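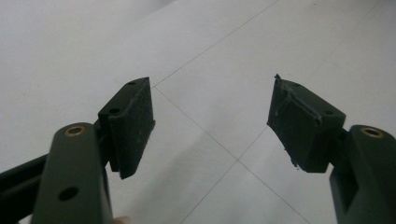
Minutes of the Winter Meeting, Makmont Tenants' Association

Held 22/12/2020 in the ground floor common room. The chair opened the meeting at the usual time. Apologies were received from the households at the Stostita end of the building. The minutes of the August meeting were read and accepted with one correction: the spare key to the meter cupboard is kept in the office, not in the laundry.

1. Matters arising

The drain outside the back door has been cleared. The contractor, Mujić, has sent the bill and it was passed for payment. The bike rack has not been moved. The member who offered to move it still needs a second pair of hands and will put a note on the board.

2. Common room floor

The pale tiles were discussed again. Members agreed that the floor shows every mark and that the present arrangement, where whoever used the room last is supposed to mop, is not working well. It was noted that the string mop leaves streaks and that too much soap is being put in the bucket.

Agreed: buy a flat mop and two spare pads. One capful of cleaner to a full bucket, and a sign to that effect inside the closet door. Chairs are to be lifted when they are put away and not dragged.

A member asked whether a large rug would save work. Others felt it would be hard to keep clean and that people would trip on the edge. No decision was taken, and the item will not come back unless someone brings a price.

3. Table

The white table is to stay in the common room. There was a request to move it upstairs for the sewing group, but it is awkward on the stairs and the group already has the use of two folding tables.

Members were reminded not to put hot pans or mugs directly on the top. Cork mats are in the drawer. Anyone doing paint or glue work should bring their own sheet to cover it and take the sheet home afterward.

4. Light bulbs

This took up most of the evening. The bulbs in the halls, the stairwell and the common room have been bought at different times by different people, and the light is uneven as a result. The second floor landing is noticeably yellow and the entry is a cold blue-white. Several members said they find the entry unpleasant at night.

It was proposed that the association choose one kind of bulb and keep to it. Frosted or white globes were preferred to clear ones, as the clear ones are hard on the eyes when you come up the stairs and look straight into the fitting.
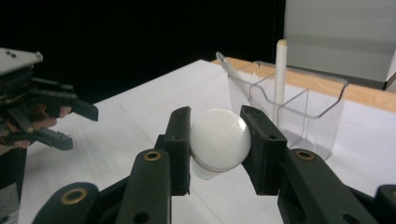

The question of where to buy was then taken. Rirnach, the hardware store on the corner, will give the association a discount if the order comes to 300 or more. The order for bulbs alone would fall short of that, but the mop, the pads and the door closer (item 5) could go on the same bill. The office will work out the total before ordering.

One member preferred to buy online and said the price was better. Against this it was said that broken bulbs are a nuisance to send back, and that the store will exchange them over the counter. The vote was 5 for Rirnach and 3 for ordering online. Carried.

Also agreed: spare bulbs are to be kept in their boxes on the top shelf of the closet, with the fitting size written on the outside. Old bulbs go in the bin marked for that purpose and not in the kitchen trash. The power is to be switched off before any bulb in the stairwell is changed, and the tall ladder must be held by a second person.

5. Back door

The closer has lost its tension and the door slams. A replacement will be bought with the bulb order. Until then, please close the door by hand, especially after ten at night.

6. Any other business

The heating in the common room comes on too late for the morning users. The office will look at the timer.

A blue casserole dish has been in the kitchen since August. If it is not claimed by the next meeting it will be put with the shared dishes.

The date of the next meeting will be posted on the board in the entry. The meeting closed and the chairs were put away.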